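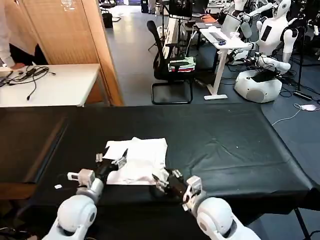
# Visit to the Rindeck lab: cloth folding from demonstrations

2018-09-10

The Beddoe group runs its manipulation work out of the Rindeck building, one floor up from the loading dock. I had the morning there and spent most of it at the folding table, a long one under black cloth with two white arms working over it. The other stations were quiet.

## What they are testing

The project is called Pikine. The question behind it is how much a folding policy gains from corrections as opposed to more full demonstrations. The usual recipe is to have an operator drive both arms through the whole fold, start to finish, a great many times. Pikine starts with a smaller set of those, lets the policy run, and has the operator take over only when a fold is going wrong. The takeover and the few seconds before it are stored, and the policy is retrained on the mix.

The baseline was trained on 3,000 full demonstrations. The Pikine version used half that number, plus corrections collected over 6 weeks starting in June.

## The trials

Each trial begins with a rumpled cloth on the table. The grippers take hold of it, pull it out, and fold it. A trial is scored on whether the corners meet within a set tolerance and whether the last fold is flat. Time is logged but doesn't count toward the score.

The group had finished 147 scored trials when I was there. The corrected policy was ahead of the baseline on starts where a flap was lying over the main part of the cloth. On starts that were already close to flat there was no difference worth reporting. They put the gain down to regrasping. Operators giving full demonstrations rarely miss a corner, so the baseline had seldom been shown what to do after one.

White cloth on the black cover is the easy case for the vision side, and they said so. Coloured cloth is next, then shirts. I asked whether the colour of the table cover mattered and was told it hadn't been tested properly.

## Software

Both policies run on Kostis, the group's own control layer. It sends the same commands whether they come from an operator or from the network, so a takeover can happen mid-motion. The first version had a short pause at the handover, and the policy learned to pause as well. Those recordings were thrown out and the 8 sessions repeated.

## Notes for our own work

- Our logs don't keep the seconds before an operator steps in. They should.
- The tolerance for corners is looser than ours. Compare before quoting any of their rates.
- Ask for the list of starting positions. They have offered to share it once the shirt trials are under way.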